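Kolstead knot
Regional yeast bread
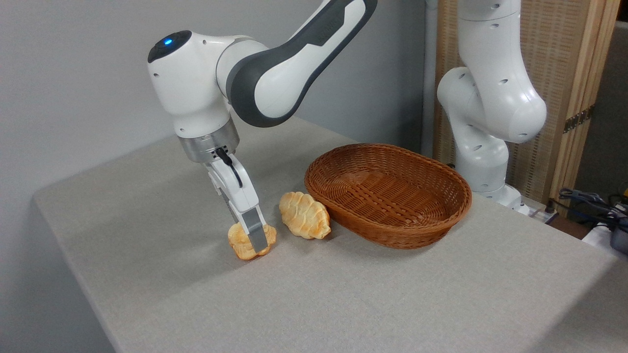 KOLSTEAD, December 28, 2022

The Kolstead knot is a small yeast-leavened roll made from an enriched wheat dough that is cut into strips, twisted, and tied before the final rise. It belongs to the wider family of knotted rolls, in which shaping controls the ratio of crust to crumb. The name is applied to both plain and sweetened versions.

Etymology

The name is first recorded in the account book of the Tennant bakery, where the rolls are entered as "knots, small." The place name was added later by shops in Stonham, which bought them for resale. The spelling "Colstead knot" appears on older price lists and is now rare.

Dough

The dough contains wheat flour, milk, egg, butter, sugar, salt, and yeast. Fat coats the flour proteins and limits gluten development, so butter is normally added after the first mixing stage. Sugar above a low level slows fermentation by drawing water away from the yeast. Bakers offset this with a longer first rise or a sugar-tolerant strain.

Hydration is kept lower than in pan bread. A wet dough loses its twist during the final rise, and the strands merge in the oven.

Shaping

The single knot is made from one strip, with one end tucked under and the other pressed into the center. The double knot, described by Alasdair MacKinnon in his survey of local baking, uses 2 strips twisted together before tying. The double form has a more uneven surface and takes longer to bake through.

Glaze and color

Rolls are brushed with beaten egg, milk, or a mixture of both. Browning results mainly from the Maillard reaction between amino acids and reducing sugars. Raised parts of the knot dry and heat first and therefore darken more than the folds. The base stays pale if the tray is thick or lined. Internal temperature is not a reliable guide to crust color.

Production

A typical batch at the Tennant bakery is 144 rolls. Fraser Purves put the town's daily output at about 1,630 in September, the month of the Stonham fair.

Storage

Staling is caused largely by recrystallization of starch and proceeds fastest at refrigerator temperature. Freezing slows it. Day-old rolls are split and toasted, or used in bread pudding.

See also
Enriched dough
Egg wash
Rumance loaf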